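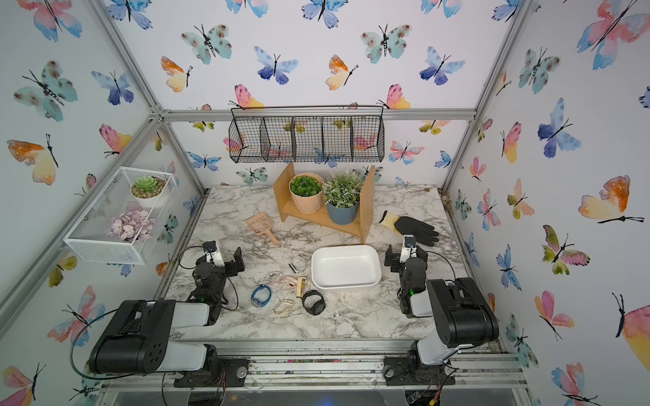

I spent most of January on the perception and planning code for the two-arm table and very little of it went where I thought it would. I had a list. The list said new grasp scorer, new grasp scorer tests, tidy the launch files. The launch files are still a mess and the grasp scorer got one small change near the end of the month.

What ate the time was straps, loops and the timestamps on the wrist cameras. I'm writing it up mostly so I can find it again, and partly for the two people who emailed after the last post asking how we handle thin objects. The answer at that point was badly.

The task is simple to say. There are small wearable things on the table — straps, glasses, a watch, a bangle — and the arms have to put them in the white tray. Either arm can pick. The planner decides which one goes and the other stays clear.

How the stack is laid out

Four pieces, all running on the same box under the bench.

Qudah is the segmentation node. It takes the wrist images and the overhead one and gives back masks with a label and a score.

Wenham keeps the list of what is on the table and where. It merges masks from the different cameras into tracks and drops tracks that haven't been seen for a while.

Trillier is the planner. It picks an object, picks an arm, and asks for a path.

Fludus is the control layer. It runs the arms, closes the grippers and refuses to do things it considers stupid, which is a list Zaid Khalaf wrote and guards closely.

Zaid Aoun looks after Qudah. Having two Zaids on one project has led to some bad commit messages ("as Zaid suggested") and I've asked everyone to use surnames. I'll do that here as well.

A strap is mostly hole

Our original grasp code took the mask, found its centre, fitted a long axis, and closed the gripper across the short one. That's fine for a block. For a strap lying in a loop, the centre of the mask is a patch of bare tabletop, and the gripper would go down and close very neatly on nothing.

I had patched this last year by filling holes in the mask before fitting the axis, which makes the problem worse and which I have no memory of writing. The blame log is clear about who it was.

The new version skeletonizes the mask. You get a thin line running along the strap, and every point on the line is a grasp candidate, with the jaws closing at right angles to the line at that point. Then each candidate is scored on three things: the width of the strap there, how much free table is on each side for the fingers to come down into, and how far it is from a crossing where the strap passes over itself or over something else.

Glasses work with the same code, more or less. The rims come out as loops and the temples as long branches. I subtract a good chunk from any candidate on a rim and let the temples and the bridge compete. The clear frames are still the hardest thing on the table. Qudah will find the hinge area and one temple, lose the rest against the grey veins in the marble pattern, and hand over a mask in three pieces. Wenham then reports three objects. I have a merge rule for it, based on label and distance, and I don't trust it. With the clear pair and the gold-rimmed pair on the table at once it has joined bits of both.

The watch is easy by comparison. High contrast, one solid lump in the middle. The bangle standing upright looks like a short line from overhead, and the overhead view alone will give you a grasp that knocks it flat. I now wait for at least one wrist view before planning on anything labelled bangle.

False positives on the walls

Qudah kept finding things on the wallpaper. A butterfly has a thin dark body and two coloured shapes either side, and at low resolution that is close enough to a pair of glasses to score above threshold. Most of these sit well above the table so Wenham throws them out on height. The trouble came from the wrist cameras, which often get a slice of wall at the top of the image, and with no depth on those the projection assumes everything is on the table plane. A butterfly on the wall then lands somewhere past the rear edge of the table, or once in a while on it.

I tried masking the walls by colour, which was a waste of an afternoon. What worked was projecting the known table outline into each wrist image using the arm pose and discarding anything whose mask falls mostly outside it. It was 13 lines. It needs a decent hand-eye calibration, and that led straight into the next thing.

Timestamps

The wrist projections were off whenever the arm was moving. Still arm, good. Moving arm, everything smeared in the direction of travel, and more smeared the faster it went. I blamed the calibration and redid it. Then I redid it again with more poses.

Khalaf was the one who plotted the offset against joint speed and got a straight line, and the slope came out to 40 ms. The camera driver was stamping images when they reached our process, well after exposure. Joint states were stamped at the source. So we had been pairing every wrist image with an arm pose from later in the motion.

The fix is a constant subtracted in the driver wrapper, set per camera. I'd like a proper hardware stamp but these cameras don't expose one. There is now a check in the startup script that wiggles each wrist slowly, looks at how the table outline moves, and complains if the offset has drifted. It adds a bit to startup and I think it's worth it.

If you take one item from this post, check your stamps before you recalibrate. I lost four days.

Fingers in the image

Each wrist camera sees its own gripper, and when both arms are over the tray it can see more black fingers than it owns. Qudah had a habit of labelling a finger as a watch strap. Fair enough, it's a dark narrow shape next to other straps.

For the camera's own fingers we render a mask from the gripper opening and grow it by a few pixels. For the other arm we do the same using the full kinematic chain, which depends on the base-to-base transform being right. Ours was measured with a tape measure in the first week and was never revisited until now. Aoun did a proper job of it by having each arm touch the same set of points along the front rail. The rendered masks now line up with the images well enough that I can look at them without wincing.

The downside is that anything close to a finger gets partly eaten by the grown mask. A strap touching the fingertip loses the part you care about most. So during the final approach we freeze the track and stop updating it from that wrist until the gripper has closed and lifted. I don't love this. It means that the last bit of the motion is blind, and if the strap shifts when the first finger brushes it, we find out afterward.

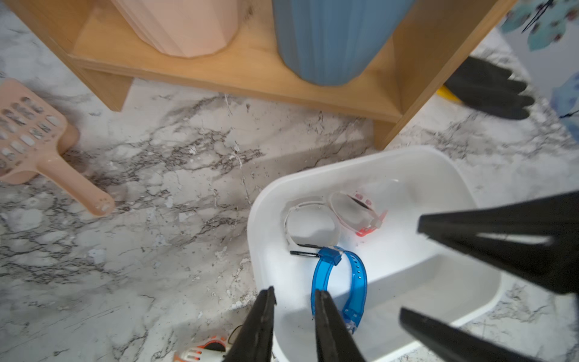
Several straps in one tray

Once a few bands are in the tray together the skeleton code has to deal with a pile. Coloured ones separate well. The blue strap comes out clean nearly every time. White on white plastic is the poor case, and the raised ledge inside the tray can look like one more pale band if the light is flat.

I added a tray model to Wenham: rim, floor, ledge, each with a height. Anything from Qudah that follows the ledge for more than half its length is dropped. The white strap can then be lost if it happens to lie along the ledge, and it has been. For now Trillier is allowed to ask for a second look from a different angle before it believes the tray has fewer things in it than it did a minute ago.

The placing side is simpler. Trillier keeps a coarse grid over the tray and releases over the emptiest cell. Release height matters more than I expected. Straps spring open when the jaws let go, and from too high they can flick over the rim. I lowered it and made Fludus open the gripper slowly.

Sharing the space over the tray

Both arms want the tray and there is only one. Version 1 of the arbiter was a lock: whoever has it goes in, the other waits at a park pose. Safe and slow. Version 2 splits the tray into a left and right half with a strip down the middle that needs the lock. Each arm can work its own half freely.

This deadlocked within an hour. Left arm holding the strip and waiting for the right arm to clear a path segment, right arm waiting on the strip. It's a textbook case and I should have drawn it on paper first. Locks are now taken in a fixed order and a path request that can't be granted is refused straight away, so the arm backs out and replans. Khalaf's stupid-things list caught every one of the near misses before it got anywhere, and I've stopped complaining about how long the list is.

Where it stands

The replay set is at 647 recorded attempts. Every change to Qudah or Wenham gets run against the whole set overnight and I read the diff with my coffee. It doesn't tell me whether a grasp would have held, only whether the chosen point changed, but that catches most of my mistakes.

Still open:

The merge rule for broken-up glasses. I want to try matching against a rough template for each pair.

Ribbon. It has no stiffness to speak of and the skeleton is different in each view. Trillier puts it last in the queue, and I've been leaving it there.

The blind part of the final approach. Aoun has an idea about using the other arm's wrist camera as a spotter when that arm is idle, which would mean Trillier planning a viewing pose as well as a park pose. He has a branch with half of it.

The launch files.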